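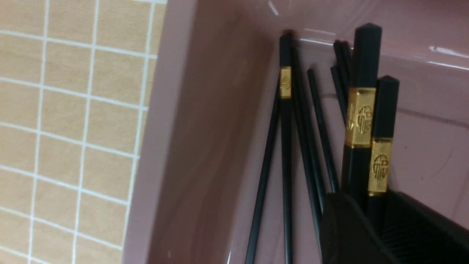

Gripper holds the chopsticks but wrist camera loses them after 50 cycles

Posted by Flitance, 19/12/2024

Good evening to all. I look after one small cell which sorts black chopsticks from a pink plastic tray. The fingers have ribbed black pads. After I changed the pads in July, it went well until this month. Now the wrist camera finds the sticks at the start of the shift, and later it gives "no target". The rim of the tray is shiny, and so are the gold bands on the sticks. Is it the light, or have I mounted the pads wrongly? The exposure is set to 60.

3 comments
Share

Poojary
I had the same trouble with cutlery. A glossy tray throws the lamp back into the lens, and the software takes the white streak for an edge. Please try these before you touch the pads:
Turn the lamp a little to the side and lower the exposure, in small steps.
Clean the lens cover with a dry cloth.
Teach the target again on the squared top end of the stick and leave the gold band out of the model.
If it is still losing them only after 50 cycles, look at the camera bracket. Mine was creeping down as the screws became loose, and I found it only when I drew a pencil line across the joint.
566 views
Share

Gumen
Change the tray for a matt one. We did it and had no more problem.

Editz
I agree with Poojary about the bracket. For the pads, check that both have the ribs in the same direction. I once put one upside down and the sticks were turning in the grip.
Share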